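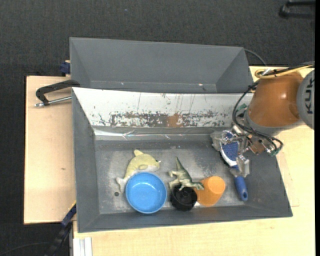

Notas para a intervenção — earn-outs e ajustes de preço em aquisições de empresas

Oradora: Samira Srour
Tempo: 20 minutos, mais perguntas. Não passar disto, a sala tem outra sessão a seguir.

Abertura

Agradecer à organização. Dizer logo ao que venho: desconfio dos earn-outs. Negociei muitos, redigi bastantes e continuo a desconfiar. O painel anterior vai ter dito que servem para «aproximar expectativas». Servem para adiar uma discussão. O comprador acha que a empresa vale uma coisa, o vendedor acha que vale outra, e em vez de resolverem assinam uma fórmula.

Perguntar à sala quem já viu um earn-out pago por inteiro, sem cartas de advogados pelo meio. Esperar. Não fazer piada se ninguém levantar a mão.

O caso Plakolton / Brelow

Contar depressa, sem entrar nos anexos. A Plakolton compra a Brelow, distribuidora de família. Uma parte do preço à cabeça, outra dependente do EBITDA dos 2 exercícios seguintes. O contrato tinha 319 páginas, contando os anexos. A definição de EBITDA ocupava meia página e remetia para as «práticas contabilísticas anteriores, aplicadas de forma consistente».

Pausa aqui. Consistente com quê? A Brelow nunca tinha pago serviços partilhados a um grupo. No primeiro ano passou a pagar informática, recursos humanos e jurídico à casa-mãe. O EBITDA desceu e o earn-out desceu com ele. O vendedor falou em má-fé, o comprador falou em integração. Ambos tinham argumentos no texto, e é disso que me queixo.

Não dizer como acabou. Acordo confidencial. Se insistirem nas perguntas, responder só que acabou.

O dever de boa-fé não chega

Ouve-se muito que o artigo 762.º, n.º 2, do Código Civil resolve estas situações. Duvido. A boa-fé no cumprimento ajuda contra o comprador que desvia clientes para outra sociedade do grupo. Ajuda pouco contra o que toma decisões de gestão defensáveis que, por acaso, reduzem a métrica. (Dizer «por acaso» devagar.)

Comparar com a prática inglesa: menos apoio em deveres gerais, mais lista de condutas proibidas. Também não me convence por completo. As listas crescem, o comprador perde liberdade para gerir aquilo que comprou, e o que ficou de fora parece autorizado.

Ultance e Overgaard

Contraponto, para não dizerem que só escolho desastres. A Overgaard vendeu à Ultance uma linha de negócio com earn-out sobre receita líquida, teto de 10 por cento do preço e contas pró-forma em anexo, com exemplos numéricos. Correu sem litígio. Mas reparem no teto. Com tão pouco em jogo, não sei se o mérito é da cláusula ou do valor. Já me disseram que é da cláusula — quem mo disse tinha-a redigido.

O que peço que levem para a próxima negociação

Métrica o mais alta possível na demonstração de resultados. Receita antes de EBITDA, EBITDA antes de resultado líquido.
Exemplos de cálculo em anexo, com valor vinculativo expresso.
Encargos intragrupo: dizer se entram e até quanto.
Perito independente para questões contabilísticas. Definir o que é questão contabilística, senão discute-se isso primeiro.
Aceleração em caso de revenda. Esquecida mais vezes do que devia.

Se sobrar tempo: seguros de declarações e garantias. Não cobrem o earn-out e há clientes convencidos de que sim. Se não sobrar, saltar.

Perguntas prováveis

«Então não recomenda earn-outs?» Recomendo um preço mais baixo, pago no fecho. Quando o vendedor recusa, faço o earn-out e guardo os emails da negociação.

«E a arbitragem?» Mais rápida, em regra. Mais barata, depende de quem faz as contas.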